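Project Report: Cup Handling with a Robotic Hand
Robotics Project Course, Group Nollar
Report author: Tihomir Nedeljković

1. What we were asked to do

The assignment was to teach a robot hand to pick up a plastic cup and bring it to a second cup, using demonstrations we recorded ourselves. The course handout calls this "an everyday skill." I would like to see the household where it is done at our speed.

Our group took over the table from last year's group, Villalobos, whose report claims a success rate of 93 percent. We tried to find out what they counted as a success. Their report doesn't say, and the only log we found stops halfway through July. I have left their figure out of our comparison for that reason.

2. Recording

We planned for 1,000 demonstrations and ended with 800 we were willing to use. The rest were thrown out, mostly for dropped cups and a few because the person driving the arm stopped to talk. Two of us did most of the driving. Darberg, the software package we used for training, says in its manual that more drivers give better results. We never tested this and I don't think the manual's authors did either, as there is no data behind the sentence.

Cleaning the recordings took longer than making them. If I did this again I would write down the reason for each rejection while it was fresh. We tried to do it afterward from memory and our notes disagree.

3. Training

We trained two versions. The first used all the usable recordings. The second used only the ones where the cup was picked up in a single try. The second looked smoother, and everyone in the group liked it better. Smooth is not a measurement, though, and when we ran both versions under the same conditions we could not separate them on the numbers.

4. Results and what I think of them

Each version got 18 test runs, which is too few. We ran out of lab time. Picking up the cup went well for both. The hard part came after that – getting the held cup close to the standing one without knocking it over.
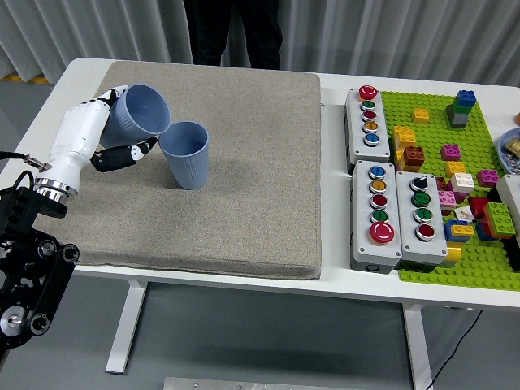
Light ribbed cups are a poor choice for this if you want a fair test, and a good choice if you want to see how bad your control is. A small push is enough to move one. The hand has no idea how hard it is pressing, and we had nothing in the software to make up for that.

Our other group member wanted to report the pickup and the approach as one score. I argued against it. A combined score would hide the fact that nearly all failures happened in the second half of the task. We report them separately in the appendix.

The Zedholm group plans to reuse our recordings next term with a different cup. I expect the pickup to carry over and the approach to fail, but that is a guess.

5. Open problems

– We did not test with anyone outside the group driving.
– The start position was reset by hand and drifted.
– The second version should be retrained from scratch before anyone quotes it.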